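年の瀬のおたより　12/31/18

シェア 40　コメント 8

大掃除、終わりましたか？　私は終わっていません。台所の換気扇だけ外して、そのまま居間に座ってこれを書いています。油まみれの羽根が新聞紙の上でこっちを見ているのですが、先に原稿です。原稿のほうが楽しいので。

今月は読者の方から「お酢の話の続きはまだですか」というメールをいくつかいただきました。すみません、忘れていたわけではないんです。4月の号で「りんご酢を家で仕込みはじめました」と書いたきり、夏が来て、引っ越しがあって、秋は腰を痛めて、気づいたら年末でした。というわけで今回は丸ごとお酢の話です。長いですよ。お茶でもいれてからどうぞ。

■ きっかけはトレルステッドの朝市

もともとお酢に興味なんてなかったんです。家にあるのはスーパーの穀物酢が一本、それも餃子のときしか出番がない。それが去年、トレルステッド（Trelstead）に住む友人のところへ遊びに行ったときに、朝市で小さな瓶を買ったんですね。ラベルは手書きで、りんごの品種と仕込んだ月だけ書いてある。売っていたのがファドワ・モルシーさん（Fadwa Morsy）という方で、試食のパンに一滴たらしてくれたのを食べて、びっくりしました。酸っぱいより先に、りんごの皮の匂いがするんです。そのあとで酸味がふわっと来て、最後にちょっとだけ木の樽みたいな渋みが残る。

「これ、家で作れますか」と聞いたら、「作れるわよ、待てる人ならね」と言われました。待つのは苦手です。でもその日は気が大きくなっていて、帰りの電車でもう瓶の置き場所を考えていました。

■ 仕込みのこと

やり方は人によっていろいろで、私はモルシーさんに教わったものをほぼそのままやっています。

りんごは8個。紅玉があれば紅玉、なければふじと何か酸っぱいものを混ぜます。皮も芯もそのまま、ざくざく切って大きなガラス瓶に入れ、砂糖を溶かした水をひたひたまで注ぐ。布をかぶせて輪ゴムで留める。ふたは閉めません。ここまでは本当に簡単で、夕飯のしたくの合間にできます。

問題はそのあとです。最初のうちは毎日かき混ぜます。浮いてきた果肉が空気に触れたままだとカビるので、朝と晩に木べらで沈めるんですが、これがまあ、忘れる。歯みがきのついでにやると決めてからは忘れなくなりました（そのかわり木べらが洗面所に置きっぱなしになり、家族に嫌がられました）。

ぷくぷく泡が出て、お酒っぽい匂いがしてきたら、ざるで漉して果肉を取りのぞきます。残った液をまた布つきの瓶に戻して、あとは暗いところでじっと待つだけ。うちは階段下の物入れに置いています。掃除機の隣です。

■ 一回目は捨てました

正直に書きますと、一回目はだめでした。緑色のふわふわしたのが表面に出てしまって、泣く泣く流しへ。モルシーさんにメールで報告したら、返事は一行、「瓶の肩まで入れた？」でした。入れていません。ケチって半分くらいしか仕込まなかったので、かき混ぜるたびに瓶の内側の高いところに果肉がくっついて、そこからカビたようです。

二回目はりんごを足して、瓶の肩まで。これがうまくいきました！　表面に白っぽい膜が張ったときは「またか」と思って青くなりましたが、これは酢酸菌の膜だそうで、つるんとしたゼリーの薄皮みたいなものです。ふわふわしていたらカビ、つるんとしていたら仲間、と台所の壁に貼ってあります。

■ 仕上がりをどう見るか

いつできあがりにするか、これがいちばん迷うところです。モルシーさんは「匂いをかいで、むせたら完成」派。グロムスベルグ（Gromusberg）の醸造教室で習ったという読者の方からは、毎回きちんと量をそろえて小さい器に取り、前の週のものと並べて色と匂いを比べる、というお便りをいただきました。なるほど、瓶の中をのぞいているだけだと色の変化ってわからないんですよね。瓶ごと見ると濃いのに、少しだけ取り分けると薄い琥珀色だったりする。

それで私も真似をして、目盛りつきのガラスのビーカーを買いました。計量カップでもいいのですが、注ぎ口が細いほうがあとで瓶に戻すときにこぼれません。目盛りがあると、味見で減った分もノートに書けます。味見で減りすぎていることもばれます。

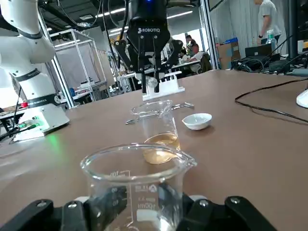 ■ 使い道いろいろ

さて、できたお酢をどうするか。餃子だけではさすがに減りません。

まず、ドレッシング。油とお酢と塩だけで十分です。砂糖を入れなくても角が立たないので、トマトでもかぶでも何でもいけます。

それから煮込み。カズラウスキエネ（Kazlauskienė）という小さな食堂で食べたキャベツの煮込みが忘れられなくて、家で何度も作っています。キャベツを一玉、玉ねぎとベーコンと一緒に鍋でくたくたにして、火を止める少し前にお酢をひとまわし。195グラムのベーコンをまるごと入れた日がいちばんおいしかったのですが、健康診断の前にはおすすめしません。

あとは炭酸割り。お酢とはちみつをグラスの底で混ぜて、冷えた炭酸水を注ぎます。お風呂上がりにこればかり飲んでいました。私は炭酸をゼストベルグ（Zestberg）に決めています。泡が強くて、はちみつの甘さに負けないところが好きです。

■ 年明けの予定

三回目の仕込みは、お正月が明けたらすぐ始めます。今度は洋梨を少し混ぜてみるつもりです。モルシーさんには「まずりんごをちゃんとやりなさい」と言われそうなので、まだ内緒にしています（このおたよりは読んでいないはず）。

それと、前に仕込んだ分の瓶が4本残っています。欲しい方がいらしたらメールをください。先着順、送料だけご負担いただく形にします。ラベルは手書きで、字はあまりきれいではありません。開けたあとは冷蔵庫に入れて、白い膜が出てきたら漉して使ってくださいね。

来月は、たくさんリクエストをいただいた「冷凍庫の整理」の回です。うちの冷凍庫には中身を書かずに凍らせた謎の包みが眠っているので、まずはそれを解凍するところから始めます。

では、換気扇に戻ります。どうぞよいお年を。

コメント 8　シェアする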